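Household > Laundry > Hard Water

Washing light shirts and blouses in hard water

Akosua Owusu
10 Oct 2024

Print this page
E-mail this page

Hard water is water with a lot of dissolved calcium and magnesium in it. It is safe to drink and it is a nuisance in the wash. The minerals combine with soap to form a gray curd that settles in the weave and does not rinse out with plain water. Thin pale fabrics show it first. A heavy white towel can carry the same deposit for months and only feel stiff.

The notes below are for light cotton and cotton blends in solid pale colors or fine stripes. Silk, wool and acetate need different handling and are not covered.

Find out how hard the water is

Town supplies publish a hardness figure, usually as milligrams per liter of calcium carbonate. On a private well, buy test strips. At my house in Drurnham the well reads 375 before the softener, and anything over 180 is commonly classed as very hard. If the report gives grains per gallon, multiply by 17.1 to get milligrams per liter.

Test at the tap that feeds the washer. In many houses the outside taps and one kitchen tap bypass the softener, and a strip dipped at the sink can give the wrong answer for the laundry room. Test the hot and cold lines separately if the softener treats only one of them.
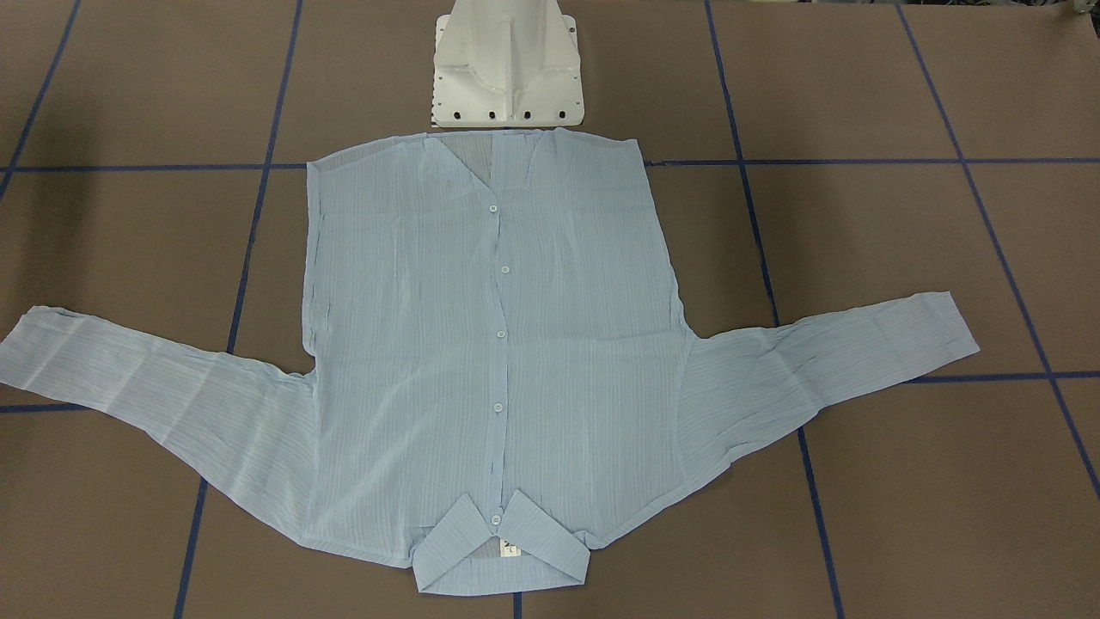

Light blue blouse laid flat, front side up.

Detergent

Use a detergent and not a soap. Bar soap, soap flakes and most homemade powders built on grated soap will leave curd in hard water whatever else is added. Liquid detergents as a group tolerate minerals better than powders, though a powder with a good builder will do as well. The label will list it as zeolite, citrate or sodium carbonate.

Dose for the water first and the soil second. The line on the cap is set for average water. In very hard water go to the next line up for a full load. Do not go past the top line. Excess detergent traps loosened soil and is a second cause of graying, and it looks the same as the first.

I use Clorness liquid for everyday loads. Studetti powder cleans well but clumps below 60 °F, so dissolve it in a jug of warm water before it goes in the drum.

Washing soda and citric acid

These do opposite jobs and should never go in together, as they cancel each other out.

Washing soda (sodium carbonate) goes in the wash. It ties up calcium so the detergent can work. Two level tablespoons for a medium load is enough. Dissolve it fully. Undissolved grains can leave pale spots on blue and gray fabric.

Citric acid goes in the last rinse. It dissolves mineral film already on the cloth. One level teaspoon in the softener compartment, dissolved in half a cup of water, suits a medium load. Do not use it in any load that has had chlorine bleach. The two give off a harmful gas.

Vinegar is weaker for the same purpose and the smell takes longer to clear. Frequent use can harden some rubber door seals.
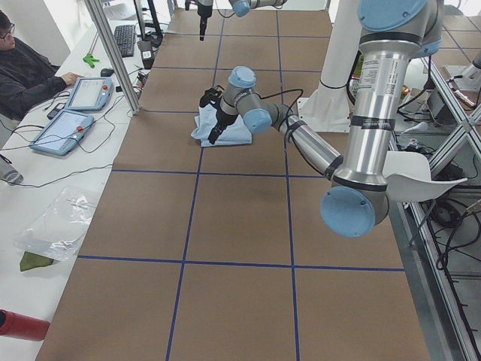

The order for a shirt that has already gone gray is as follows. Soak first, wash second, acid rinse last. For the soak, fill a basin with warm water, no hotter than the care label allows, and stir in one level teaspoon of citric acid per gallon. Try a hidden spot on the inside hem before committing the whole garment. Leave it 30 minutes, turn it once, and drain. The water may come out cloudy. Rinse in cold, then wash as usual with detergent and washing soda. Repeat once if needed. A shirt that is still dull after two rounds has probably lost dye, and no soak will bring that back.

Rust is a separate problem. Iron in well water leaves yellow or orange marks, and chlorine bleach sets them. Use a rust remover sold for fabric and follow the package.

Load size and rinsing

Thin shirts need room. Fill the drum to two-thirds at most. Choose the extra rinse if the machine has one. It uses more water, but detergent left in the cloth picks up soil at the next wearing and the graying starts over.

Spin speed for light cottons should stay at 1000 or under. My machine, a Lekota front loader, offers 11 programs, and the one marked Easy Care has the right speed and the longer rinse already set. Faster spins press hard creases into fine fabric and save very little drying time.

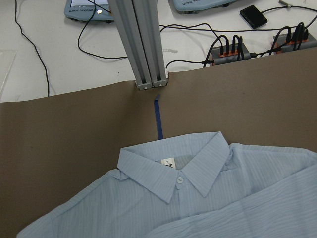 Mineral film and detergent residue collect where the cloth is doubled, so check those places before the main panels. Fold the cuffs back and look along the crease. Turn up the hem. Run a fingernail along the front placket seam. The neck area is the worst of all, as it holds skin oil as well. On a pale blue shirt with a pointed collar and a button fastened at the neck, residue can sit under the collar tips and behind that button without being noticed. Undo the button and stand the collar up before the shirt goes in the drum. Rub a little liquid detergent along the inside fold and leave it five minutes.

Drying

Line drying in hard-water areas leaves fabric stiff. Shake each piece hard before hanging and again when it comes down. Ten minutes in a cool dryer after the line will soften it. Hang colored shirts inside out and away from direct sun.

Iron while slightly damp. Fill the steam iron with whatever its manual calls for, which may be tap water, distilled water or a mix of the two. Softened water is usually advised against. A clogged iron spits white flakes, and they show on blue.

Upkeep

Descale the washer every three months if the water is very hard. Run it empty on hot with a descaling product made for washers. Clean the detergent drawer at the same time. Check the softener salt monthly. Mine ran out in February and a full week of shirts had to be soaked again.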